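3.2 Why Fighters Turn Down a Bout

We came to this part of the work expecting money to explain nearly everything, and it is only fair to tell the reader that it did not. When we sat down with the boxers at the Dogbe gym in March, and later with the managers who look after them at Wulerura, the talk kept drifting back to other things: who would promote the fight, who would pick the gloves, and how much had already been said in public.

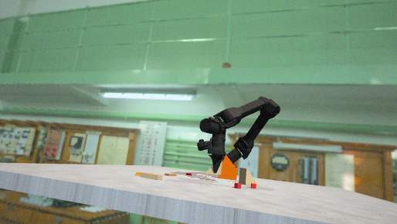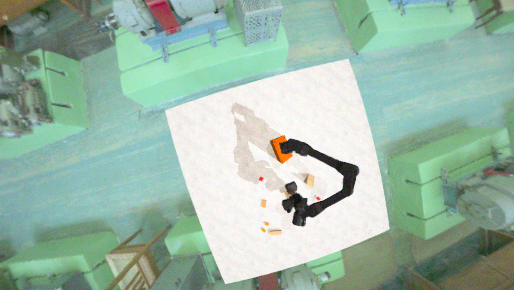 Figure 2. Black robot arm at a white tabletop, two rendered views.

Of the 9 proposed bouts we followed from first offer to final answer, 6 fell through. Purse size was raised in most of the early conversations, as one would expect, but it was named as the deciding matter in only two of the failed ones (Asamoah and Alhassan, interview notes). In the rest, the managers spoke at length about old quarrels with a rival promoter, some of them going back further than the boxers' own careers, and about testing rules that one side wanted written down and the other wanted left to a handshake.

We were also struck, and a little charmed, by how closely everybody follows what is said online. One welterweight, whom we call Nondex at his own request, kept a folder of every unkind post a possible opponent had made about him, and he read several of them aloud to us with great good humor (his trainer was less amused!). He told us that a joke in public makes it harder to say yes, for then the yes looks like it was dragged out of you. We return to this point in Section 4, where the Vullen survey of 1000 ticket buyers lets us ask whether fans see these refusals the same way.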